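Search talks, notes and handouts Search
8 min read

Speaker notes: Do we need the rack over the sink?

Opening. Wait for people to sit down. Don't start with the joke about sponges, it died last time.

Say: I was asked to come and talk about clear counters. I've read a lot of advice on clear counters and I don't believe most of it. My own kitchen has an island with the sink in it, so whatever is dirty is dirty in front of guests. That's where I'm coming from.

Then the claim I want to pick at. The people who sell roll-up racks say they give you your counter back. Anora, the shop where I bought mine, had that on the sign. The rack was $70. For $70 I want to know whose counter I'm getting back, and for how many hours a day.

What a roll-up rack does, as far as I can tell: it takes the wet plates off the counter and puts them over the sink. Fine. But now you can't use that part of the sink. With a double sink you give up one bowl and keep the other, and I'll admit that's a fair trade if you have two. If you have one, you've bought a lid.

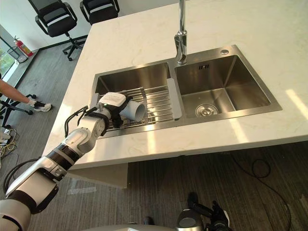
Next point, and go slowly here. Most of us don't roll the thing up. Ask for hands: who has one? Who rolled it up this morning? I expect the second number to be embarrassing. Mine has stayed flat since November. So "roll-up" is a word on the box.

I tried the Flukent method for a while, where you dry and put away every item before the next meal. It works if you cook twice a day and have someone to talk to while you dry. On my own I lasted 8 days. Their handout says a sink should be "at rest" by 9 p.m. Read that line out, then leave a pause. I don't know what it means for a sink to be at rest.

Stone counters. People will ask, they always do. I was told by the installer to wipe up water right away, and by the shop that sold me the sealer that I could leave it overnight. They can't both be right and both of them had my money. I wipe it. I wouldn't say I've seen proof either way.

(If short on time, skip to the floor.) 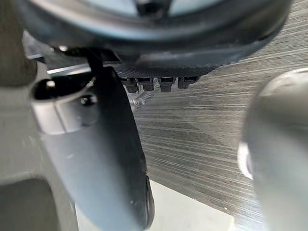

A woman at the Zinchenko library session told me I had it backward, that the rack had saved her marriage and she didn't care whether it ever got rolled up. She said the fight had always been over the towel – a wet dish towel spread on the counter with pans on it, there all day, sour by evening. The rack ended the towel. I've thought about that since, and it's the best argument for the thing I've heard. Put it in, give her the credit, don't argue with it.

Where I do still argue is the extras. Once there's a rack, there's a cup for the forks that clips onto the rack, then a mat for under the cup. Hitetti has a catalog with 413 items for the sink area. Hold it up. I went through it with a pencil and marked what I'd replace if my house burned down, and it came to a brush and a strainer for the drain.

Soap: bottle or built-in pump. I'm against the built-in pump, mildly. You fill it from underneath, lying on your back, or you fill it from the top and it dribbles. A bottle you can just throw out.

The floor. If your kitchen runs straight into a carpeted room with no door, then every drip you carry across ends up in the carpet. So dry things near the sink and carry them dry. That's the one rule I'd sign my name to, and it costs nothing.
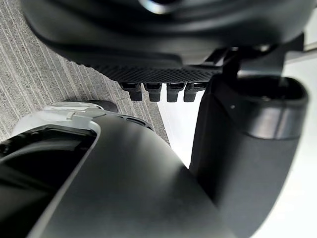 But surely you'd just put tile down, a man called out when I got to this part last spring, and he got some nods. Sure. I had a quote for that, and it was $300 before anybody had even picked a tile. I told him I could walk more carefully for $300. He wasn't convinced and asked me again at the coffee.

Last section, if there's time. Try a week without whatever you have by the sink. Put it in a box in the hall. If you go and get it back out, keep it and stop feeling bad about it. If you forget it's there, give it away. I did this with the rack and got it out on the second night – so be ready for someone to ask, and just say yes, I still own one.

Questions. Repeat each one into the mic. Take the catalog home, it's my only copy.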